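# The house rules

I spent a good chunk of April in a converted wool store in Drirkbridge, watching people pick things up and put them down again. I'd gone along expecting to write about robots. I came home with a notebook full of rules!

The outfit is called Vandano, and what it makes is practice material for robot arms. People work at a table with a hand-held gripper, the gripper's camera records what the fingers do, and the recordings go off to whoever is training a machine. Simple enough. But there's a rule sheet taped beside every table, and the older crew call it the Tak sheet (Tak was their first project, long finished, and the name has hung around like an old dog).

It started out with four rules. Now there are 70. I asked if I could read the lot over a cup of tea, and I needed a second cup.

Most are the sort of thing you'd nod along to. Start every recording with the fingers open. Clear the table of anything that isn't on the task card. No names, no addresses, no bank statements, nothing with a stranger's face on it. That last one has been rewritten five times, and you can see why when you think about how much of ordinary life has somebody's details printed on it. Mail, prescriptions, school newsletters, the lot.

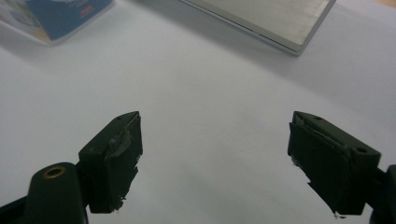 Then there are the rules for the fingers, and these get people properly fired up. Grip pads wear. Rule 9 says you check them before each session and write down what you find, and it sounds dull as dishwater until you hear two grown adults argue over what counts as worn. One camp wants fresh pads the moment an edge lifts. The other reckons a robot in somebody's kitchen will have tatty pads too, so why pretend otherwise? I went back and forth on it the whole train ride home. I think I'm with the second lot, provided the wear gets logged, but ask me again tomorrow.

What I liked best was how the sheet gets changed. Anyone at a table can pencil a note in the margin, and the notes are read out at morning tea. If a rule can't be followed with one hand on a gripper, it gets reworded or it goes. The Rikthorpe site does it differently (typed forms, two signatures, a fortnight's wait) and I gather there's a bit of friendly rivalry about whose sheet is better. Rikthorpe's is certainly tidier. Drirkbridge's has a tea ring on it, and that may have been me.

I had a go myself before I left. It took me three tries to close the fingers on a paperback without shoving it across the table, and I forgot to log my pads. Somebody handed me a pencil and pointed at Rule 9.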